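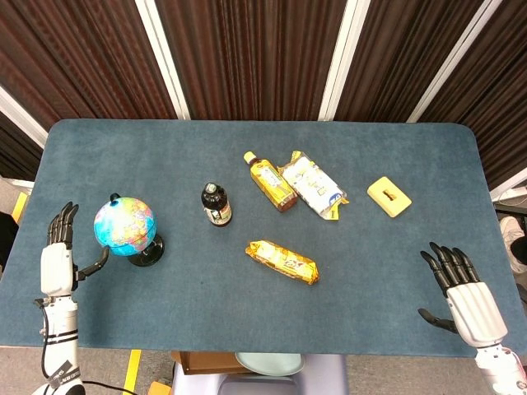

Who has to tell the insurance company when a tenant moves out and the apartment stays empty? The owner of the apartment does, and most policies want to hear it before a certain number of empty days has passed.

I write this item after several letters from owners in Marnesport who rent out one apartment or a small house. Many of them bought a landlord policy years ago, put it in a drawer and never read the page with the word "vacancy" on it. I did the same with my first policy, so I do not say this to blame anyone.

The word needs some care. In the wording that Prakari sends to its customers, a home is "unoccupied" when the furniture is still inside but no person lives there. It is "vacant" when the furniture is gone too. These two words look almost the same to me in daily English, but in the policy they are treated differently. With an unoccupied home, most of the cover continues for 50 days. With a vacant home it is 40 days, and after this time damage from burst pipes, broken glass and vandalism is no longer paid. Fire stays covered in both cases.

One reader had a tenant who left in February. She wanted to paint the rooms and change the kitchen floor before the next person came, and the work took longer than the painter promised. A pipe behind the washing machine opened on day 83. The adjuster was polite, he came quickly, and he asked only one thing first: the date when the last tenant gave back the keys. The claim was refused. She was still paying the full premium in all those weeks, and this is the part that made her most angry.

If she had called, she could have bought a vacancy endorsement. This is an extra page added to the policy for a limited time. Castau sells one for three months, and it can be extended once. The price depends on the house, and the company may ask that somebody visits the rooms every week and writes down the date of each visit. Keep this list carefully. A notebook is enough, but the dates should be there.

Geeta Grewal, who handled property claims for many years before she joined our advice desk, reminds me of another point — the deductible. Under the standard policy, many of our readers have a deductible of $500. Under the endorsement it can be higher, and for water damage it is sometimes counted separately. Ask for this number in writing before you agree.

Please check also what your company calls the first empty day. It can be the last day of the lease, the day when the keys come back, or the day when the tenant's own things are removed. In Geeta's old files, a difference of one week between these dates decided more than one claim.

Owners who use Yap to manage their lease can find the key return date under "Documents", if the tenant signed the form there. Save a copy on your own computer, for the account page of a former tenant closes after some time.

We will look at tenants' own contents policies in the next issue. Questions about vacancy wording can be sent to the advice desk as usual — please attach the page of the policy you are asking about, and cover your bank details first.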